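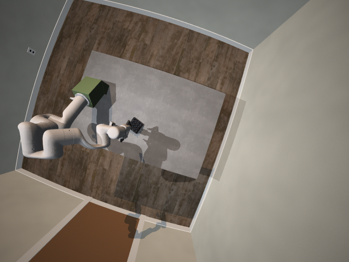

The Garketcombe method is a way of laying out furniture and floor coverings in a room, based on the claim that a large plain area in the middle of the floor makes people calmer and helps them concentrate. It takes its name from the village of Garketcombe, where its first courses were held. Supporters describe it as a set of tested rules. The evidence for most of those rules is thin, and several of them contradict each other.

Origins

The method is usually credited to Florian Hervieu, a furniture salesman who began giving weekend talks on room layout after leaving the firm of Delorme. His own account, repeated in most later handbooks, is that he noticed customers lingering in the emptier parts of the showroom. No sales records or notes from that period have been published. A former colleague quoted in the Delorme staff newsletter remembered the emptier parts of the showroom as the ones nearest the radiators.

Hervieu's first handbook, The Quiet Floor, was printed privately in a run of 500 copies. It is 224 pages long, of which a large share is taken up by room plans. The plans are unscaled, and doors are missing from a good many of them, so it is hard to say how a reader was meant to follow them. A second edition, published by Clernel, added doors and dropped the chapter on staircases without comment.

Main rules

The central rule is that the middle of a room should be given over to a single pale covering, with the bare floor showing around it. Hervieu called the covering the "field" and the bare strip the "margin". The margin is supposed to be darker than the field. Why this should matter is explained differently in each edition: the first speaks of the eye being "held", the second of people avoiding edges when they walk, and the third simply says that the effect is well known.

Heavy furniture is to stand near a corner of the field or outside it altogether. Patterned rugs are discouraged. Mirrors are banned in the first edition and recommended in the third. Lighting is hardly discussed, an odd gap in a system that depends so much on light and dark surfaces.

Later teachers have added rules of their own. The best known is the "sixty rule", under which the field should cover 60 per cent of the floor. It is often attributed to Hervieu, but the figure does not occur in any of his handbooks and seems to have come from a leaflet put out by Pivon, a firm that sold floor mats. The sizes in which Pivon sold its mats happened to suit the rule rather well.

Claims and evidence

The claim that the method improves concentration rests mainly on one survey. Jalen Tran, then teaching the Garketcombe courses, sent a questionnaire to people who had completed them and received 414 replies. Most said that they felt calmer at home than before. There was no comparison group, and the replies came from people who had paid for a course and spent a weekend tidying a room. Tran later wrote that the survey had been intended as feedback on the teaching and that he regretted the use made of it.

Supporters also point to older traditions of sparse rooms in several parts of the world. The comparison is loose. Many such rooms were sparse for practical reasons, such as the need to roll out bedding at night or the cost of furniture, and their layouts do not follow the Garketcombe rules in any consistent way.

A more modest version of the claim is easier to accept. Clearing the middle of a room makes it simpler to cross and to clean, and many people like the look of a plain floor. Neither point needs a special theory, and neither depends on the shade of the margin.

Reception

The method had a short spell of popularity among owners of small flats, for whom it was poorly suited. In a narrow room the field leaves little space for anything else, and the handbooks offer no advice beyond buying less. Reviewers of the second edition complained of this, and one asked where the bed was supposed to go. The third edition has a page on beds, which recommends a different room.

Courses are still held in Garketcombe each November. They now run under the title "Living with Less Furniture", and the handbook is sold separately.

See also

Floor coverings
Interior design
Open-plan layout

Page last checked 2022-03-14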